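Keep the planner dumb where the world is floppy

By Estíbaliz Arrieta
September 2025

A good deal of the argument in our corner of robotics is about which model to train. Less of it is about what sits underneath the model once it has been trained, and I think that is where most of the time goes missing. My view, after three years of writing the control and planning layer for a small manipulation group in Bridthorpe, is that we plan too far ahead for objects that do not hold still, and that we would be better off with shorter plans and a faster loop.

The usual stack was built for rigid things. You perceive the object, estimate its pose, plan a path that avoids everything in the map, and execute the path. If the object is a mug on a bench, this works and has worked for a long time. The pose is six numbers and they stay true while you are moving. When Dezső Fodor wrote the first version of our planner, he assumed exactly that, and for the tasks we had then he was right to.

Then we started on hanging and unhanging, and the assumption fell over. A belt or a strap has no pose in that sense. It has a shape, and the shape changes when the fingers touch it and sometimes before that, if the air conditioning is on. Our planner would spend nearly 20 seconds finding a beautiful path to a place where the strap had been. 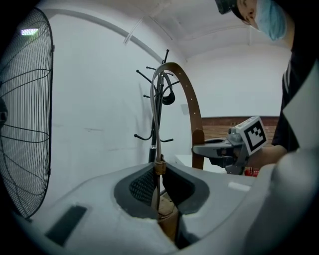

Demonstrations collected with hand-held grippers have made the mismatch easier to see. The person holding the tool does not stop to work out the whole motion. They come in from the side, look, and adjust. Take a coat rack with a brown leather belt arched over the top of it and a grey strap hanging beside the pole in a long loop. A planner that treats both as obstacles finds very little free space near the hooks, which stick out at two levels, and it will either refuse the task or go the long way around. The person just reaches in with the jaw pointing at the belt. A second gripper, with its own view of the rack, gives us another record of the same approach, and the square marker on top of the first one gives us something rigid to track when nothing else near the rack is.

That last point matters more than it gets credit for. We can recover where the tool was with good confidence. We can't recover where the belt was with anything like the same confidence, and I would argue we should stop pretending to. Riku Sekiguchi spent most of last November fitting curves to straps so that the planner could have a geometry to chew on. The fits looked fine on a screen. They were also stale by the time anything used them.

What we run now is simpler. The policy proposes a short chunk of motion, the controller checks it against joint limits and a coarse map of the rigid things only, and we execute part of it and ask again. The map has walls, the bench, the pole. It leaves out cloth, leather and cord. Contact with those is handled by a force limit in the controller, which is a far better place for it. On our hanging tasks, out of 100 trials, the old stack completed 63 and the new one 74. I don't claim that is a large difference. The code is a third of the size, though, and a new student can read it in an afternoon.

There are fair objections. Barnabás Pintér, who reviews most of my merges, points out that a short horizon can walk the arm into a corner it can't get out of, and he has the logs to prove it. Racks are especially good at this, with a hook behind the wrist that was not a problem on the way in. Our fix is a crude one: keep the path you came in by and back out along it when the controller stalls. It works on the racks we have. I would not bet on it in a packed wardrobe.

The other objection comes from Rocío Carretero, who would like some guarantee about what the arm will do before it does it. I understand that, and for a heavy arm near people I agree with her. But a long plan over a bad model of a strap was never a guarantee. We wrote one down, the strap moved, and the paper stayed the same. If we want guarantees they should be on speed and force, where the controller can keep them at every tick.

So my request to people building tooling is a modest one. Give us an easy way to mark which parts of a scene are rigid and which are not, and let the planner ignore the second kind. Grultix, our in-house scene format, still has no field for it. I have had the ticket open since the autumn.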